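Grip sensor fault at the Whitlock washroom: what we found and what changes

In February we lost most of a morning's recordings at the Whitlock site to a fault in one of the hand-held grippers. Several people have asked about it, so this is a short account from the hardware side.

Joana Louro was checking the night's uploads when she saw that the right-hand gripper was reporting fully closed in places where the video plainly showed the fingers apart. The left unit was fine. She went back through the session and found 6 recordings with the same error, all from the washbasin task. Those have been pulled from the Wonen set and will not be used for training. 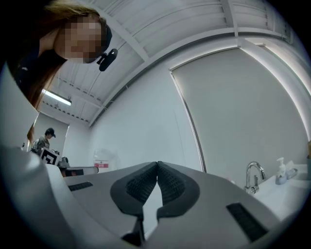 The fault was in the finger position sensor. Its connector sits close to the cable exit and had worked partly out of its socket, so the reading dropped out when the cable was pulled and came back as zero. The software took zero to mean closed. Work at a basin is hard on that connector. The operator leans well forward over the gripper, head down, and at a sink the arms have to reach around the faucet and whatever is standing on the counter. Efraín Ccori put the unit on the bench and could bring the error on every time by tugging the cable sideways. With the strain clip fitted the right way around he could not bring it on at all. On this unit the clip had gone back on reversed after the last pad change.

Nalleck, who build the housings for us, have been told. They are sending a clip with a tab on one side so that it only fits one way. Until those arrive, please check the clip by eye.

There is a safety side to this as well. A false closed reading in a recording is a nuisance. The same reading on the arm at Clodham would be worse, as the controller there would believe it had finished closing and move off with the fingers still open, or keep driving them the next time it got a real number. Gladys Grajales tried it at low speed with an unplugged sensor and the arm did move off. It has been stopped for anything but bench tests until the controller treats a sudden zero as a fault.

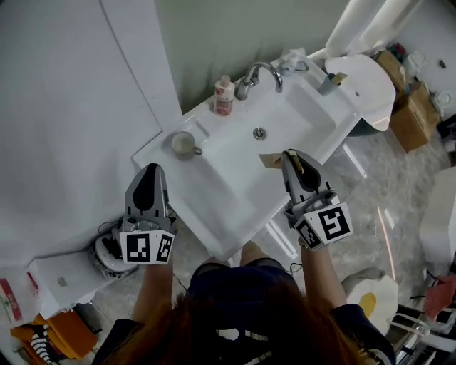
Her change is now being tested. If the reading jumps to zero faster than the motor could have closed the fingers, the arm holds still and the operator has to clear the fault by hand. It has tripped 2 times so far, once correctly and once on a slow network. She wants the second kind gone before she signs it off.

For those recording at Whitlock, the steps for now are:

Before each session, open and close both grippers fully 5 times and watch the numbers on the screen. They should move smoothly and come back to the same value.

Leave slack in the cable at the wrist. Do not tape it to your sleeve.

If a reading freezes or drops to zero, stop recording, put both grippers down and tell Alcides Ccori. Do not push the connector back in and carry on – we need to see it as it failed.

Write the unit number in the log. The February entries only said "right," and we have 4 right-hand units, so tracing this one took longer than fixing it.

Nayeli Agudelo is putting the washbasin task back on the schedule once every unit has been checked. The lost recordings will be done again first. Questions about the arm should go to Gladys, and anything about the hand-held units to Efraín.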